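Section 6. Setting Up the Restocking Task

Read this before you order a single box of stock. The brochure for the Trekora bench kit says it will "take over the small repetitive jobs." Haris Rana and I have been running these set-ups at Cirkwood long enough to say that it takes over very few of them, and restocking a snack and coffee box is one it manages on a good day. You can still get useful work out of the kit if you go in expecting that.

6.1 Preparing the table

1. Use a table with a smooth top and nothing on it that the job doesn't call for.
2. Wipe the top and let it dry. Crumbs get between the pads and the packet.
3. Check the pads on both grippers. If a pad has lifted at the edge, press it back or replace it (see 9.2).
4. Open each gripper as far as it goes, then close it by hand. It should not stick.

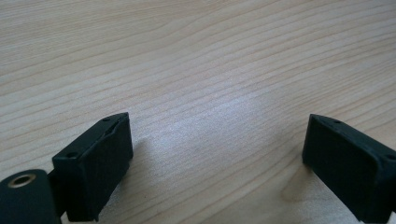 5. Switch on the overhead light you intend to work under and leave it alone for the rest of the day. Glare on a shiny tabletop moves when the lamp does, and the software is easily upset by it.

NOTE: The quick-start card gives ten minutes for all of this. Allow an hour the first time.

6.2 Loading the box

1. Set the open box toward the far edge, with the opening facing you.
2. Put the heavier items in first if you can. Mixed stock is harder than single stock, and anything round will roll into the spot you wanted.
3. Leave a finger's width of slack at the opening. A box stuffed to the brim looks tidy, and a machine will fail on it nearly every time.
4. Route the cables off the table before you begin. A cable that drags across the box will pull it out of place.

CAUTION: Keep loose sleeves and lanyards away from the jaws. 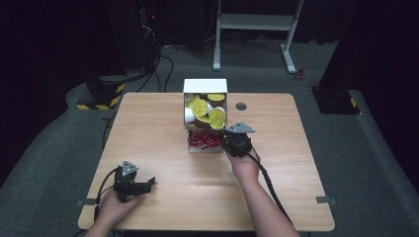 Can the kit restock a whole box by itself yet?

Only if the box is always in the same place and the items are always the same shape. Swap one product for another and you should plan on showing it the job again from scratch.

6.3 Recording the demonstrations

1. Start with one item. Resist the urge to show it everything.
2. Pick up the item near its middle, move it slowly and let go only when it is fully supported.
3. Record 200 clean runs before you train anything. The manual that came with the Clukumeck edition asked for 80, and we never got anything worth keeping out of 80.
4. Throw out any run where you fumbled. The machine will learn the fumble.
5. Vary the angle of the item between runs. If every packet lies the same way, that is the only way it will ever pick one up.

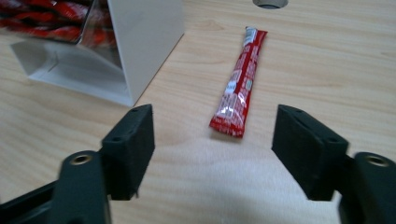
6. Thin, slippery packaging needs a lighter squeeze than you would guess. Lower the grip setting one step at a time until an item slips, then go back up one step.
7. Save the session under a new name. Overwriting an old session can't be undone.

6.4 Before you promise anyone anything

Run the finished task 900 times with no help before you call it working. Write down every drop, jam and stall, including the ones you feel were bad luck. Ona Bite keeps the log sheets at Rugemalira and will send a blank on request.

Compare your result with a person doing the same job for an afternoon. In our trials the person won on speed and on damaged stock, and needed no recalibration after lunch.

Section revised August 2024. For pad replacement and jaw alignment, go to Section 9.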